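Who Washes Up? Notes on the Trultari Supper Rota

Mon 22 March
By Gianni Orlandini

The spring supper at Trultari was a success by every measure except the one I care about, which is the state of the kitchen at half past ten. We fed 30 people. I had planned for 21, having made the mistake of believing the sign-up sheet. The soup stretched, the noodles did not, and the last table got what I described to them as a tasting portion. They have been very good about it.

I should say at once that I enjoy these evenings. I would not have run 12 of them otherwise. But there is a moment after the pudding when the talk gets loud, the chairs go back, and every able-bodied adult in the building discovers an urgent interest in the noticeboard. I have read that noticeboard. It has a bus timetable on it and a card for a man who sharpens mowers.

So this month's item is on washing up, and on how we might do it with less sighing. 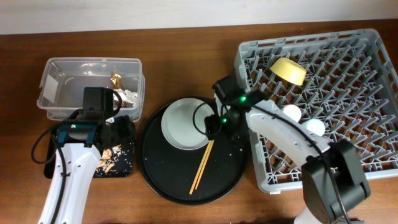 Scraping is where it all goes wrong. A plate that reaches the sink with half a dumpling on it will block the plughole, and then somebody has to go in with their fingers, and that somebody has so far been me. I would like us to scrape first, stack second and wash third, in that order, even when there is a queue and the person behind you is breathing. A clear plastic tub on the table does nicely for rubbish, and crumpled wrappers can go straight in it, with the round black tray beside it for the plate and chopsticks, and the grey rack waiting on the right. You could run a small hotel on less. Food scraps go in the green caddy by the back door, whatever you may have been told by Table Four.

A word on chopsticks. We own 19 of them. I have been over this figure several times and it does not improve. If you have one at home, please bring it back, and we will say no more. If you have a spare pair, better still, though the odd one will then have to go on being odd. I am told it makes a decent plant stake.

On drying, opinion is divided. The Farora contingent (you know who you are, you come in one car) hold that everything should be dried by hand and put away the same night. The Paisan lot leave it all in the rack until morning and trust in the air. I have tried both. Hand drying is quicker if the tea towels are clean — ours had last been washed, by my reckoning, in September. Air drying is fine until someone comes in for the early yoga class and finds a colander where they wanted to put their shoes.

My own view is that plates and glasses can stand overnight, and anything wooden should be dried and put away. Bowls go upside down. I mention this only after pouring a cupful of old dishwater down my sleeve the following morning.
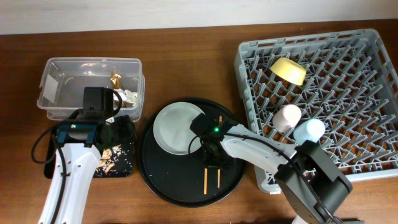
The new rota

From next month there will be two people on scraping, two at the sink and one drying. You do it once, then you are let off for three suppers. Cooks are excused altogether. I am aware that I am a cook. Those who bring a pudding may swap their turn with anyone willing, but shop-bought puddings do not count unless they have been put on a nice plate.

Names go on the sheet by the coat hooks, in pen. The pencil has been removed after last time, when three entries faded overnight and a fourth turned into my own.

Washing-up liquid

We are nearly out. The big bottle from Pluvis was meant to last until summer, and might have done if people had not been using it like salad dressing. One squirt per bowlful, please. I will get another on Thursday and would be glad of a lift, as it is heavier than it looks and the bus driver remembers me.

Last updated: Monday, after a complaint from Table Four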